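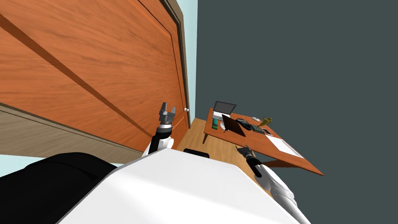

A Tuesday at the Tijani door factory, Castolthorpe

I have wanted to see inside the Tijani place ever since we replaced the front door on our old house and I spent way too many evenings reading about stiles and rails. They open the factory to visitors every October, you have to sign up ahead, and every year I remember in November. This year I put it on the kitchen calendar in red marker and got a spot on the afternoon tour!

I stayed in Greton the night before, mostly to avoid a long drive in the dark. Greton is a nice enough little town with one main street, a good bakery and a motel where the heater sounds like somebody dragging a chair. From there it's an easy run out on Route 631 to Castolthorpe. Don't trust your phone for the last part. Mine sent me to the loading dock, where a very patient truck driver pointed me back around the building to the visitor lot.

Check-in was in the showroom, and I'd recommend getting there early because the showroom is half the fun. They have doors hung on posts all over the floor, so you can walk up and swing them, which people do, constantly. It sounds like a school hallway between classes. I liked the plain paneled ones best (I always do) and I spent a long time opening and closing a heavy oak one with a ball-bearing hinge, just because it moved so nicely. There were also some pocket doors on a demonstration wall, and I finally understood why the one in my sister's house jumps its track. The bottom guide is missing. I texted her on the spot.

Getting suited up

Everybody gets safety glasses and foam earplugs, and you have to have closed shoes. The email says so, and a couple in sandals got sent back to their car to look for sneakers. It was October! Anyway, they found some. You also get a headset so you can hear the guide over the saws. Mine crackled for the first part and then settled down.

Lumber first

The tour starts outside, under the long roof where the lumber comes in. Most of it is trucked over from the sawmill at Astisdale, and it arrives rough, with the stacks separated by thin strips so air can move through. Our guide had us smell a few offcuts. Cherry smells sweet, red oak smells a little sour, and walnut smells to me like an old dresser drawer. Then comes the kiln, which from the outside is a big metal shed with a very ordinary door on it. I asked about that door and was told it's the one door on the property they bought from somebody else. Big laugh from the group.

I hadn't known how fussy the drying is. If you rush it the boards can crack on the ends, or get so much stress locked inside that they pinch the saw blade later on. The kiln operator checks sample boards by weighing them, drying them all the way down and weighing them again. There's a clipboard hanging by the scale with pages and pages of pencil figures on it, very neat. I'd have liked to stay and read it, but we were moving.
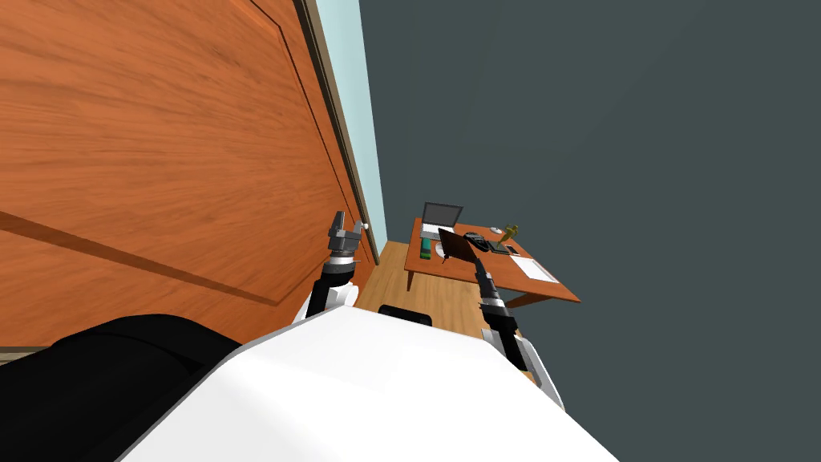
Why do so many wood doors have panels in them?

Wood gets wider and narrower across the grain as the air changes, and a solid panel that floats loose in a groove can do that without cracking or pushing the door out of shape. The outer frame holds the size, and the panel moves inside it. That was the best thing I learned all day, and it explained the pale stripe that shows up along the edges of my bathroom door every winter. The panel shrinks a little and you see wood that never got stained. The guide said their shop stains panels before assembly for that exact reason, and I felt a bit cheated by whoever made mine.

The cutting room

Loud! Even with the plugs in. The boards get planed on both faces, then ripped to width, and then somebody marks the flaws with a crayon and the saw cuts around the marks. I watched the crayon person for as long as they would let me. She'd flip a board, make a few quick lines, flip it back and reach for the next one, and I couldn't see what she was seeing until the piece came out the other side looking perfectly clean. The short leftovers go in a bin and get glued up into cores, so not much is thrown out. The sawdust goes through a big pipe overhead to a boiler, and the boiler heats the kiln.

After that we saw the stiles and rails being shaped. A stile is the tall piece on the side and a rail is the one that goes across, and I'd been mixing them up for years (in writing, on this site, sorry). The joint they use is called cope and stick. One piece gets a molded edge and a groove, the other gets the reverse of it cut into its end, and they slide together with dowels. They let us put a sample corner together by hand. It went in with a soft little thump and I didn't want to give it back.

Matching the grain

This was the quiet room and my favorite. The veneer comes in bundles, with the sheets kept in the order they came off the log, and the people in here lay them out under good light and decide what goes next to what. When you turn every other sheet over like the page of a book, you get that mirrored pattern, and when you don't, you get a repeating one. They had both out on a bench. I'd always assumed the mirrored kind was better, but the flipped sheets catch the light differently, so one side can look darker than the other from across a room. Some customers hate that and some ask for it.

We were each handed a little stack of samples and asked to pick the sheet that came from closest to the middle of the log. I got it wrong, and so did nearly everyone near me. You're looking for straight, tight lines, and I went with the one that had the big pointed arches in it because it was pretty. Those arches come from slicing flat across the growth rings.

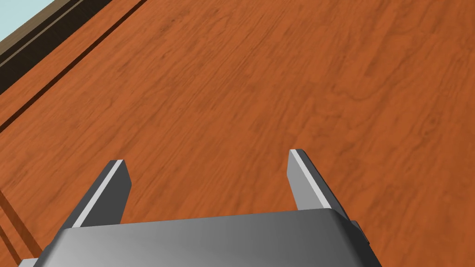

Wavy streaks, knots and oval rings in orange-brown wood.

Glue, clamps and waiting

Assembly has a big press that squeezes the whole door square while the glue grabs. It's slower than I expected. The worker brushes glue in the joints, fits the panels dry (no glue there, remember, they have to float), closes the frame, and the press comes in from the sides. Then out it goes to a rack to rest before sanding. Each one gets a paper tag with its order number. The one at the front when we walked by was 621, and a kid on the tour decided that was his door and said goodbye to it when we left the room, so the rest of us had to say goodbye too.

Sanding is what you'd imagine, a wide belt machine and then people with hand blocks for the moldings. I ran my palm down a finished rail and then down one that hadn't been hand sanded, and there was a faint ripple in the second one that I could not see at all. They check with a lamp held low and off to one side. I've tried that trick at home on the dining table and wish I hadn't.

Knobs and where they go

There's a small area where the doors are bored for hardware, and a wall of knobs, levers and plates to show what will fit what. I got into a long chat there about knob height. Older houses often have them lower than new ones do, so if you're replacing a door in an old hallway and want it to look right beside its neighbors, measure the neighbors first. The backset matters too, meaning the distance from the edge of the door to the center of the knob. Too short and you'll scrape your knuckles on the casing.

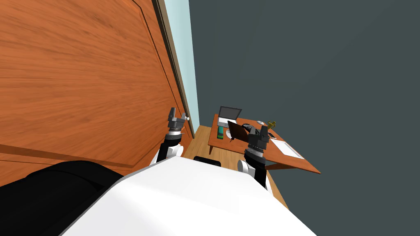 I know this because my pantry door is set up that way and I have the scraped knuckles to go with it. The person at the hardware bench told me I could swap in a lever and be done with it, no new hole needed, and wrote the size down for me on a scrap of cardboard. They also do a brisk trade in replacement hinges, and she showed me how to bend a long screw into service when a top hinge sags: take out one of the short screws on the jamb side and drive in one long enough to reach the framing behind it. Snug, then a bit more, then stop and see how the door closes.

We finished in the spray booth hallway, looking through a window, with everything smelling like varnish even on our side of the glass. Then back to the showroom for cider and powdered donuts. The whole thing took a little over two hours and my feet were tired in a good way.

A few practical notes if you're thinking about going

Sign up as soon as the dates are posted. The afternoon tour had more people on it than I'd pictured, and it was hard to see over shoulders in the veneer room, so I'd try for the morning next time.

Wear layers. The lumber shed is open to the wind and the assembly room is very warm.

Bring a tote bag or leave room in the trunk. They sell the offcuts by the door on your way out, and I came home with a walnut piece for a cutting board, two lengths of cherry and a bundle of oak strips that I have no plan for whatsoever.

There's no real place for lunch in Castolthorpe on a weekday. I had a turkey sandwich from the Greton bakery in my car and was very glad of it. If you go that way, get there before the morning rush and ask for the seeded bread – it was sold out when I stopped on the way home.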